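Littérature et illustration au XIXe siècle
Séance 4 : le roman en livraisons et ses gravures
Mardi 1er octobre

Rappel de la séance 3. Nous avons vu comment le cabinet de lecture loue les romans au volume et pourquoi les éditeurs ont longtemps préféré le format en trois tomes. La livraison mensuelle change le calcul : le lecteur paie peu à la fois, l'éditeur récupère sa mise avant que l'auteur ait terminé, et l'image sert d'enseigne dans la vitrine du libraire.

1. Anatomie d'une livraison

Une livraison type comprend une couverture de papier mince, souvent colorée, un cahier de publicités, deux planches gravées et 32 pages de texte. Les planches sont placées en tête, avant le texte. Le lecteur voit donc la scène avant de la lire. C'est un point à garder en mémoire pour le commentaire : l'image annonce, et la phrase qui lui correspond arrive parfois vingt pages plus loin.

Quand l'abonné fait relier l'ensemble, le relieur déplace les planches en face du passage concerné, en suivant une liste fournie avec la dernière livraison. On perd alors les couvertures et presque toujours les publicités. Un exemplaire relié et un exemplaire en fascicules ne se lisent pas de la même façon, et il faut toujours préciser lequel on cite.

2. Les techniques

Eau-forte sur acier ou sur cuivre : la planche est tirée à part, sur un papier plus fort, avec une presse différente de celle du texte. Le trait est libre, proche du dessin. La plaque s'use, d'où des doublons gravés à nouveau pour les gros tirages, avec de petites variantes.

Bois de bout : le bloc a la hauteur des caractères et s'imprime avec eux. L'image peut entrer dans la page, couper un paragraphe, se loger dans une lettrine. Le dessinateur livre son dessin sur le bloc et un graveur le taille, ce qui pose la question de la signature (deux noms, parfois un seul, parfois celui de l'atelier). 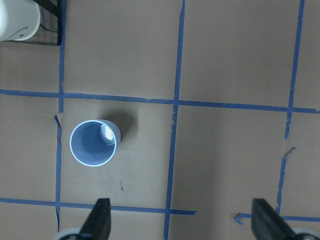
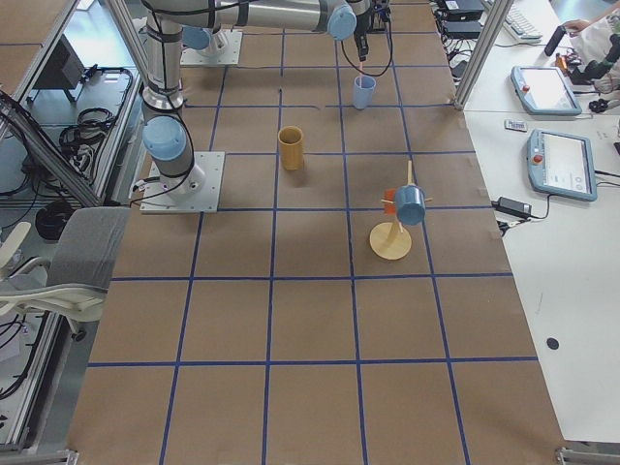
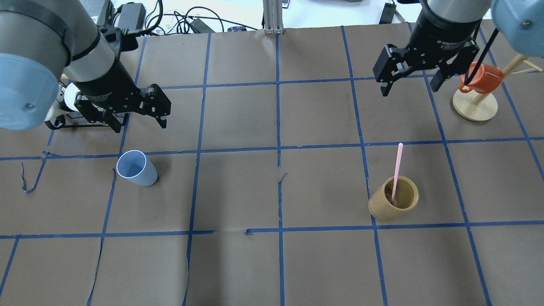

3. Étude de cas : la scène de réunion publique

Le roman comique aime les assemblées : banquets, procès, ventes aux enchères, discours sur une estrade. Pour l'illustrateur, la difficulté est la même à chaque fois. Il doit montrer une foule et faire reconnaître deux ou trois personnages.

Solutions courantes :
- le héros est isolé par un vide ou par un fond clair ;
- un attribut fixe (lunettes, guêtres, parapluie) revient de planche en planche ;
- les figurants regardent vers lui, à l'exception d'un ou deux qui dorment ou se disputent ;
- les affiches et les enseignes portent un second commentaire, absent du texte.

Pour le dernier point, relever systématiquement les inscriptions lisibles. Elles sont du ressort de l'illustrateur et l'auteur ne les a pas toujours approuvées.

4. Les rééditions

Une maison qui reprend un roman trente ou quarante ans après sa parution commande souvent de nouvelles images. Le goût a changé : les silhouettes sont moins chargées, le décor est plus fourni, la caricature recule. Le choix des scènes change aussi. On comparera les deux listes de planches avant de comparer les planches elles-mêmes. Dans le dossier Endgate, l'édition d'origine compte 40 planches et la réédition 42, mais 17 scènes seulement sont communes aux deux. Les scènes de rue disparaissent presque toutes au profit d'intérieurs domestiques.

5. Vocabulaire à connaître

Livraison, hors-texte, vignette, cul-de-lampe, frontispice, lettre (texte gravé sous l'image), état, tirage, serpente (feuille fine protégeant la planche). Attention à ne pas confondre légende et lettre : la première peut être ajoutée par un éditeur moderne, la seconde est gravée sur la plaque.

Travail pour la prochaine séance

Lire les chapitres 1 à 3 du roman au programme dans l'édition Clindon, en notant la place exacte de chaque gravure. Choisir une planche et rédiger une page : moment du récit retenu, écarts avec le texte, inscriptions éventuelles. Indiquer la technique si elle est connue, sinon l'écrire clairement. Les fascicules du fonds Plerkero se consultent sur place, sans stylo. Ceux qui ont déjà rendu une fiche en juillet peuvent la reprendre à condition de changer de planche.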